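4. Preparing the Work Table and Unpacking

This section covers the table, the divided carton and the placement of the laptop and remote controller. Complete it before going on to section 5, Charging and First Power-On.

4.1 Table

The Tutis tabletop kit needs a flat, stable surface at desk height. One large table or two desks of equal height may be used.

1. Place the table on a level floor with access from both long sides.

2. If two desks are used, push them together so that the edges meet along the full length. Check the joint with a straightedge. A step at the joint must be removed by adjusting the feet, not by packing the tabletop.

3. Clear the surface and wipe it with a dry cloth.

4. Leave space for a chair on the long side from which the carton will be unpacked.

NOTE: Light-colored tabletops are preferred. Small dark parts are easier to find on them.

CAUTION: Do not stand the carton across the joint between two desks. The desks can move apart under load.

4.2 Positioning the Carton

5. Carry the carton upright, with one hand under the base. Do not lift it by the top flaps.

6. Set the carton down toward one end of the table, within easy reach of the person unpacking it.

7. Cut the tape along the center seam. Set the blade to a depth of no more than 5 mm. The dividers stand directly under the flaps and are easily damaged.

8. Open the flaps fully and leave the dividers standing.

9. Leave the outer packaging around the lower part of the carton in place until the last compartment has been checked. It may be removed afterwards.

The laptop goes in the middle of the table, turned toward the person doing the unpacking, with the carton to one side of it and the remote controller on the other. Cards and other small flat items can lie between the laptop and the carton.
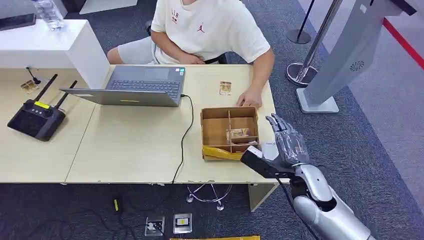
Tutis Set-Up Guide, Issue 3, page 6

4.3 Laptop and Cable

10. Open the laptop and turn the screen so that it can be read from the chair. The packing list is used in digital form from this point on.

11. Route the cable over the nearest table edge and down to the floor. A loop on the tabletop is acceptable if it lies flat and does not pass under the carton.

12. Allow at least 1000 mm of free cable between the laptop and the first fixing point below the table.

CAUTION: A cable hanging over the front edge is a trip hazard. Tape it to the floor or route it along a table leg before anyone walks on that side.

4.4 Remote Controller

13. Lay the remote controller on its back with the joysticks facing up. Keep it clear of the laptop so that the lid can be moved freely.

14. Fold the antennas out by hand. Do not use the antennas to lift or turn the controller.

15. Leave the controller switched off until section 5.

NOTE: Do not store the controller in the carton. The compartments are not deep enough, and pressure from the flaps can bend the joysticks.

4.5 Emptying the Compartments

16. Start with the rear compartments and work forward.

17. Take out one item at a time. Compare it with the packing list and mark it off before lifting the next.

18. Small parts can settle in the corners. Look into each compartment from directly above – do not tip the carton to empty it.

19. Return any part that is not needed in section 5 to its own compartment.

20. If a part is missing or damaged, stop and record the compartment position. Send the record to the Beltham parts desk, attention Femke Goossens, before assembly is continued.

Keep the carton and all dividers. Returned parts are accepted only in the original packaging.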